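Search this site Enter keywords Go

The case against the odds-and-ends drawer, and some doubts about it

Lutfa Amarasinghe would like me to throw away my bottle caps. She has been in my workroom for five minutes, she hasn't sat down, and she has already found the jar.

"What are these for?" she asks. I tell her they're spares. "Spares for which bottles?" I can't answer that, and she writes something on her pad.

Amarasinghe runs Gretier, a one-woman business that clears what she calls small loose stuff: caps, clips, lids, cable ties, the clear plastic bits that come off one thing and get put down on another. She doesn't do wardrobes or garages. A visit costs $200 and lasts a morning, and at the end of it you're supposed to own less and find more. I had my doubts about the second part.

Her main rule is that a small object gets 8 seconds. If you can't say what it belongs to in that time, it goes. I asked where the 8 came from.

"From doing it," she said. "People know right away or they don't know. After that they're making up a story about the thing."

That sounds good until you try it on a drawer. I held up a gray plastic foot with a screw hole in it. I didn't know in 8 seconds. I knew in perhaps a minute, when I remembered the shelf it had come off, and the shelf still wobbles. Amarasinghe let me keep the foot but wouldn't give me the point.

"You'd had it how long? And the shelf was wobbling the whole time. So having the part didn't help you."

Fair enough, though throwing it out wouldn't have helped the shelf either.

She keeps records, and she showed me one from a client's sewing room in August: 1347 loose items at the start, 84 kept. She's proud of that pair of numbers. I asked whether anyone had gone back later to find out how many of the discarded ones had to be bought again. She said clients don't complain. I said that people who have paid to have something thrown away might not be eager to report that they miss it. She laughed at that – a real laugh – and said I was welcome to phone them. She did not then give me any phone numbers.

Where I think she's on firmer ground is the question of where small things land. Her view is that most of them are never put away at all. They're set down on whatever flat top is nearest the hand, and flat tops on equipment are the worst, in her opinion, as we don't think of them as surfaces and so we never wipe or check them.

"You clear the table and you feel finished," she said. "Then there's a cap up on top of something, right at the corner. Or a bit of something blue underneath, next to a cord. I look at the corners and I look under the cords. I do the table last."

I've tried that order since, and I'll admit it turned up things I'd stopped seeing. Whether it needs a name and a price list is another matter.

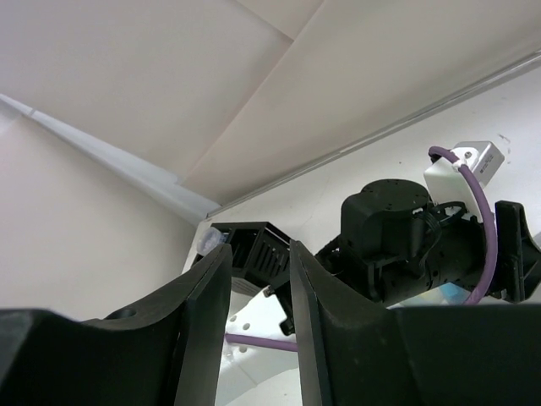

Godelieve De Bruijn, who had read a draft, thinks I've been too easy on the whole idea. In her view a loose cap tells you that a bottle somewhere is open, and the sensible thing is to go find the bottle before you decide anything about the cap. She'd have no time limit and one tray, emptied whenever it gets full.

I put the tray to Amarasinghe by phone. She was polite about it.

"A tray is a drawer with no front," she said. "Ask her when she last emptied it."

I did ask. De Bruijn says in the spring, and that it wasn't full.

As for my jar, we compromised. Amarasinghe took the lid off, tipped everything out on the table and gave me one go at matching caps to bottles. I matched three. She wanted the rest in the trash and I wanted them back in the jar, and they spent the next week in a paper bag by the door with her handwriting on it. I've taken two out again. One of them fits the glue.

Contact | Copyright Stalon Home Pages, all rights reserved | Back to top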